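February, past 11pm, should be in bed

Quick one because I said I'd keep this up and I've already missed a fortnight.

Rain finally. Woke to it on the tin roof before five and just lay there. Tank was down to the last couple of rungs so I wasn't going to complain, even when the gutter over the laundry door let go again and filled my gumboots. Both of them. Emptied them on the lemon tree.

Drove into Ganlow after brekky for chook feed and the form. Road's gone to pot past the Cruickshank turnoff, potholes you could lose a kelpie in, council has put out one witches hat and called it done. Feed's up again. Got 2 bags instead of three and a bit of shell grit. The form was the wrong form. Of course. Right one's online only and the library internet was down, so that's tomorow's problem.

Garden: tomatoes have split, all of them, all that water at once after nothing. Picked everything with any colour and lined them up along the windowsill. Zucchinis have gone feral. Left one in a neighbour's letterbox, felt no shame. Beans are finished, pull them out and get some silverbeet in if it stays cool. Must remember to net the figs BEFORE the parrots this time.

Sevum rang about the bore pump. They want 800 dollars to come out and look, not fix, look. Said I'd think about it. Thought about it for the time it took to boil the kettle. No. There's a bloke out Firnero way who used to do them, will ask at the produce store if he's still going. Otherwise it's buckets for the back trees until payday, and I've done that before, my shoulders still remember.

Arvo was a write off. Sat down for ten minutes with the cricket and woke up with the crease of the cushion down my face and the dog on my feet. She's limping a bit on the back left, no bindi that I can find, keep an eye on it. Vet if she's no better in a couple of days. She ate her tea fine and half of mine.

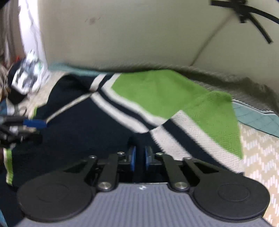

Cool enough tonight for a blanket, first time since before Christmas. Frogs are going absolutely mad down at the dam, can't hear the telly over them. Had eggs on toast, tomatoes obviously. Will be having tomatoes untill Easter at this rate. Should do relish but I'm out of vinegar and jars, and if I'm in town for the form anyway then fine, put it on the list.

List: vinegar, jars, form (RIGHT ONE), gutter brackets, dog worm tablets, ask re pump bloke. Ring the bank.

Still raining. Bucket's under the laundry drip. Bed.

Recent entries
Dust, dust and a flat tyre
Chooks on strike again
What I should have planted in spring
Too hot to write much
The great fig robbery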